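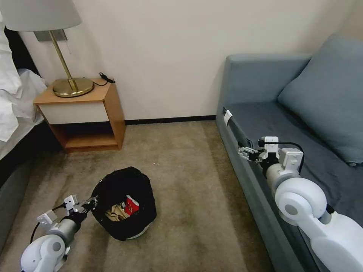
Chapter 3. The Bin Round

Sep 27, 2019, by the Drermont course team

Start with the dull job. A guest room at the Tongate, one round bin, black bag folded over the rim, one arm reaching for it, the other over by the sofa. Bed still rumpled. Housekeepers there used to do bins first, then beds. Now the bins are the machine's and the beds are thiers, some 25 rooms a shift.

What changed? Less bending. More waiting in corridors. Pay, same. Who gets asked when a room is late? Still the housekeeper. Keep that in mind for the section on job grading, we come back to it in detial.

Key terms: task split, handover, idle time.

Comments

prevero_reader: is the answer key for ch 3 up yet?

nightshift1310: we got this in November. the waiting is the worst part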